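The robotics club at Homska started with a dishwasher, or the plan for one. Lụa Hà, who was in her second year then, wanted a machine that could empty the top rack. The club got as far as a drawing and a list of parts it couldn't afford.

"We had no idea what things cost," she says. "We priced one joint and went home."

Two years later the club has two arms on a single body, a table to work at, and a project it calls Geter. The goal is to sort a small load of laundry: find the socks, match them, and put each pair away. Hà leads it with Sang Lò, who writes most of the control code, and Mehrangiz Ansari, who joined from the textile program and keeps the log.

Socks were Ansari's idea. The first plan called for T-shirts, and the team spent a semester on them.

"A shirt has too many ways to be wrong," Ansari says. "You pick it up by what you think is a shoulder and it's the hem. With a sock there are two ends. You can get somewhere in an afternoon."

The step they are working on now is the stretch. One gripper takes an end of the sock, the other takes the opposite end, and the arms move apart until the fabric is held between them. Once the sock is straight, the software can estimate its length and look for the heel. Lò says the pull is the hard part to tune.

"Too little and it sags, and the length comes out short. Too much and one side lets go. Thin dress socks are the worst. I have a folder of nothing but dress socks."

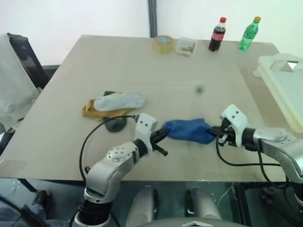

Pulling harder is not always the answer, according to Nisha Bhatia, and for a while the team had the order backwards. The arms should close firmly first and separate slowly after, she told them last spring, and the grip should be checked again before any measuring starts. Lò rewrote the routine over a weekend.

In the last full round before the change, the arms finished the stretch on 31 of 81 tries. The next round was 50 of 81. Ansari has both numbers written on the inside cover of the log.

"I'd like to say we planned on 81," Hà says. "That was when the room closed."

Matching comes after the stretch, and it goes better. Color does most of the work, and length settles the rest. Black and navy still get mixed up in the evening, when the light is poor.

The club meets four evenings a week, and the team is preparing for the Vasylenko student showcase in December. Each entry gets one table and a fixed slot, with no restarts. Lò wants to run a short load and be sure of it. Hà wants to run a full one — they have not settled it.

Asked what she would tell a club just starting out, Ansari thinks for a while. "Write down the bad runs too," she says. "We didn't, the first semester, and then we made all the same mistakes with the socks."

Hà still has the dishwasher drawing. She says the top rack would be easier now, except for the glasses.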